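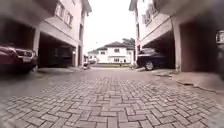

What does Cluleo do?

We look after shared driveways, carports and small yards for groups of townhouses in Cletmont. We sweep the paving, fill the joints again with sand, lift blocks that have sunk and put them back level.

The company was started by Zdeňka Polák and Kristaps Ozoliņš. Zdeňka learned paving from her uncle in Halás, and she still prefers to lay a herringbone pattern by hand – it holds well under turning cars. Kristaps makes the plans and answers the telephone, so it is him you will speak with first.

Today we care for 188 homes. Most are in rows with a lane in the middle, where the neighbors share one entrance. Before we work on a lane, we put a letter in every mailbox, so that everybody knows which morning to move the car.

We do not build new houses and we do not paint walls. For roof work on carports we cooperate with Geva, a firm in the next street.

Our office is open on weekdays until four. In November we take bookings for the spring.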